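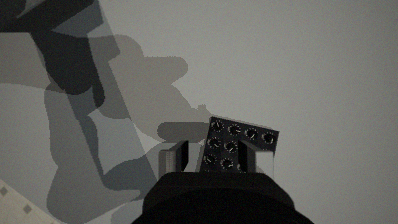 Days Out

January, by Sabina Siriwardena

We drove up to Gamthorpe for the open day at the Pallier cheese dairy, 27 kilometres of gravel and magpies, and I was so glad of the cup of tea at the gate. Mrs Nanayakkara took our group through the make room in borrowed white boots (mine were two sizes too big) and let us smell the curd, sweet and a bit like warm grass.

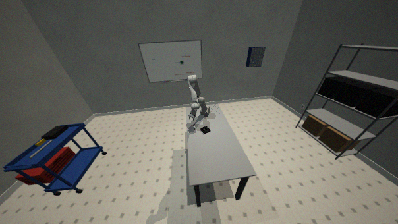 Can you buy cheese on the day? The shop stays open until the last tour is back, and it takes cards.

The cellar was my favourite part - cool, dim and properly pongy, with around 200 wheels of their washed-rind Plirnholm, each one turned by hand.
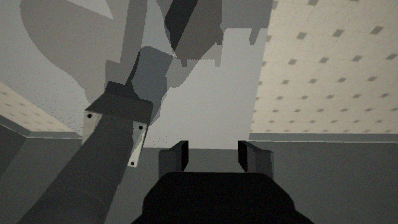
Open day at Pallier, Gamthorpe

Lunch was a ploughman's for 15 dollars under the peppercorn trees, and the pickle alone was worth the drive. I had seconds, and so did my neighbour, who swears she doesn't care for cheese.

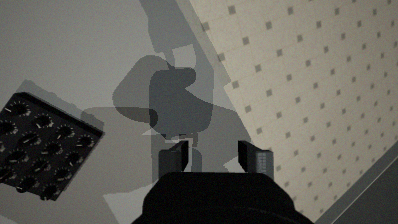 Sabina Siriwardena, Weekend Contributor

Do go early if you can. We arrived at 11 and the car park was already filling, and the little goat's curd tubs had all gone by the time I got my purse out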